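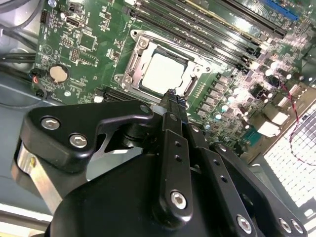
Hi again, Otakar here, same Flitwood tower as before, still on ticket 41. Quick recap for whoever picks this up: it powers on, the fans spin for 14 seconds, then it shuts off and starts over, and I never get anything on the screen. I tried everything Suqin suggested in her last reply (thanks, by the way!) and no luck so far. The heatsink is off now and the CPU is sitting in its socket with the metal retention frame around it, and what I'd like you to look at is the thin lever on the side, which stands up a bit. Is that how far it should be before I lift the frame, or is it catching on something? I don't want to force it.

What I've done so far:

Swapped the power supply for the 400 watt one from my old Vorkadow. Same loop.

Ran it with one stick of memory, then the other, then tried a different slot. Same loop, though one time it made it to 70 seconds and I got all excited for nothing.

Cleared the CMOS by taking the coin cell out overnight and putting it back in the morning. Nope.

Unplugged both drives. No change.

Next I was going to take the CPU out and check the socket for bent pins, but Britta (she had this machine before me) thinks it's the board and says I'm wasting my evening. She may be right! Before I order a board from Belkadi, can somebody tell me if the pin check is worth it, and which way the lever goes first, down or out? I'm around after 6 pm most days and can send more pictures.

Otakar Danko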